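Review: Skinum glue stick, classroom pack of 24

The Prulau school supplies office reviewed the Skinum stick in March, over two weeks of ordinary lessons. Paper and thin card held well. Heavier card lifted at the corners and needed a second coat.

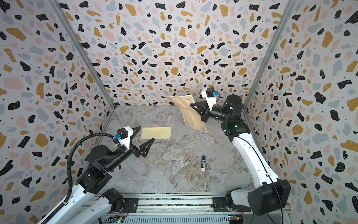
Glue stick and pale yellow card on a marble-patterned surface.

Caps were the main source of complaint – younger pupils found them stiff.
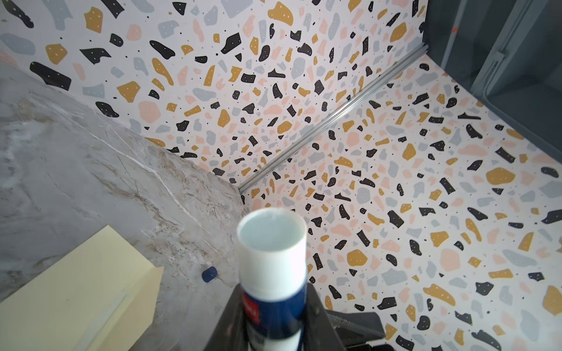 Refills are not offered. The office recommends the pack for general use.

Kilian Pfister, April 2022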